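Left Behind: What a Lost Property Cupboard Knows About You
Speaker notes, Traian Toma
Tamard Library, community room, 7 pm

(Wait for the people at the back to find chairs. There are chairs. They will stand anyway.)

Good evening. I looked after lost property for the Nidura bus line until March, when my knees and I retired together. My old job title was Customer Items Coordinator. The office was a cupboard with a kettle in it.

In my last year we logged 2,056 items. I know the figure because I wrote every one of them in the book, by hand, and then typed them into a computer program that lost them. (Pause. If no laugh, carry on as though none was expected.)

Most of tonight is about what people leave and why, with a bit at the end on how to get it back. If you've come hoping for the story about the tuba, it's near the middle.

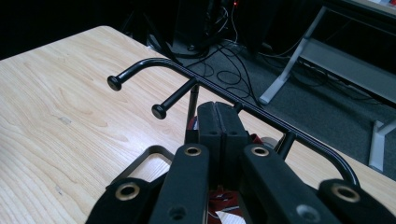 Start with umbrellas, because everyone does. We had over 200 that year, and nearly all of them came in after the rain had stopped. You don't forget an umbrella in a downpour. You forget it when the sun comes out at the Porley roundabout and you are suddenly a person with no need of an umbrella. My theory is that we remember things by needing them, and the moment the need goes, so does the thing. Coats are the same in spring. Hats are harder to explain, and I blame hooks. Take a rack like the black one on the slide, with the rounded knobs on the ends of the pegs. A knob like that is lovely to a hat. It holds on, it leaves no dent, and the hat settles in for the winter. An ugly bent nail would have you snatching it back within the minute. I put this to the bus company in writing and received a thank-you card.

(Sip of water.)

Gloves next. Gloves come in singly. In all my time I could never work out what the owner of the other one was doing with it. People would ring up and describe a left glove in such loving detail that you'd think it had gone to university. Navy, ribbed cuff, a bit of a pull near the thumb. Then they'd come to the counter, see it, and say it had looked nicer before.

The tuba. It was left on the last bus out of Porley by a man who got off carrying a tray of pastries from Hồ's bakery, which he had not forgotten. He came in the next morning and asked, very quietly, whether anyone had handed in "an instrument." I asked him which instrument. I had only the one. It was behind me, and it was not hiding. But there's a procedure, and he described it to me while we both tried not to look at it.

(If the brass band people are in tonight, skip the next line.)

He seemed a little disappointed to get it back.
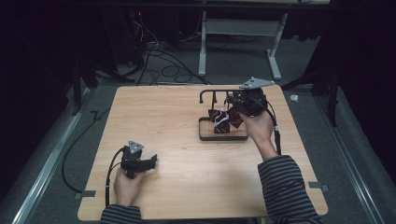

Part two: getting your things back
3 min read

People go wrong at the description stage. They tell you what the thing means to them. "It's my good scarf." Madam, they are all somebody's good scarf. What helps the person behind the counter is dull: colour, size, what it's made of, what is in the pockets. Pockets are excellent. I have seen an argument over two identical grey jackets settled in seconds by half a packet of cough lollies.

Ring early. We kept things for 3 months, and then they went to the charity shop on the main street, where several of our regulars bought them back. One woman paid for the same cardigan twice and was cheerful about it both times. She said it was still less than the dry cleaning.

Put your name in things. I know you're not eight. Your mother was right about the labels, and a phone number on a bit of tape inside a glasses case will do more for you than any amount of standing at a counter saying "brown, sort of." Skip the street address if your keys are in the same bag.

Ask twice. Things travel. A bag left on the morning run may ride up and down all day under a seat, seeing more of the district than you do, and won't reach the cupboard until the evening clean.

(Hold up the book here. The actual one. Don't let it go round the room, it didn't come back promptly last time.)

I'll read a page from the winter and then take questions. Walking stick, wooden. Walking stick, folding. Cake tin, with cake. Single ski. Wedding speech, four pages, second page missing. The groom's uncle collected that one at ten to five, and from the look of him the second page had been the good one.

Questions. Repeat each one for the back row. Tea is at the side table, and please check under your chairs before you go.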